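Tikside Duo

The Tikside Duo is a two-armed tabletop robot kit sold by Tikside, a small hardware firm, for research labs, technical colleges and what the company calls "serious home users." It went on sale in April 2021. The kit is marketed as a general-purpose system for household handling tasks such as sorting, putting away and reaching into containers. Independent reviewers have questioned how well that label fits.

Contents and price

The base kit includes two arms with two-finger grippers, a wrist camera, a control box and a license for the company's teaching software, Cirnis. The listed price at launch was $3,543. A table mount, spare fingers and a second wrist camera are sold separately, and the kit does not include a computer able to run the software at full speed. Nelli Kallio, writing in the trade newsletter Flisinau, put the cost of the missing parts at $1,884 and called the advertised price "a deposit." Tikside replied that many labs already own suitable computers. It did not comment on the table mount, without which the arms can't be used.

Training and software

Cirnis works from demonstrations. A person guides the arms through a task many times, and the software builds a control program from the recordings. The user guide recommends 400 demonstrations per task. The sales page, until it was edited, said "a few dozen." Sirkka Sjöberg, who taught a course with two of the kits, reported that even the higher figure was enough only when the objects stayed close to where they had been during teaching. Moving a dish to the other side of the table meant starting over.

The program also depends on background and lighting. The manual advises a plain backdrop, which is easy enough to arrange in a lab but sits oddly with the promise of a robot for the home.

Container tasks

Much of the company's promotional material concerns picking things out of containers. The task is harder than it looks. The fingers have to go in through the opening without striking the rim, and once they are inside, the walls hide the tips and often the object as well. Shiny metal makes matters worse, as reflections shift with every movement of the arm. 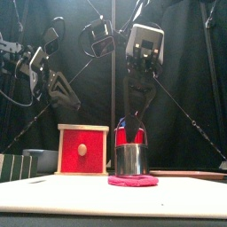 Tikside claims that the angled wrist camera solves most of this. Reviewers have been less sure. Weronika Rutkowska noted that the camera's view gets worse at just the point where it is needed, as the gripper drops below the rim, and that from then on the arm is largely following remembered motion. She also pointed out that the fingers carry no touch sensors. The software can tell that they have stopped closing – it can't tell what they have closed on.

The success rates published by the company are hard to judge. They come from 1,165 trials, but the report doesn't say how many different containers were used or whether a person reset the objects to marked positions between attempts. Requests for the raw logs had gone unanswered as of 2022-02-28.

The second arm

The case for buying two arms is that one can steady an object while the other works. Few of the tasks bundled with Cirnis do this. In most of them one arm moves while the other holds still, and a buyer could fairly ask what the extra hardware is for. Tikside describes two-handed tasks as "supported," meaning that users may record their own.

Reception

Opinion has been mixed. Teachers have generally praised the hardware, which is easy to repair and comes with full drawings. Quyên Khúc considered it good value as a teaching tool and poor value as anything else. The rival Kiiskinen kit has a single arm and makes smaller claims, and it is often recommended to beginners instead. Chrysanthi Kourkoulas, who owns both, wrote that she still uses the Duo every week but has stopped reading its newsletter.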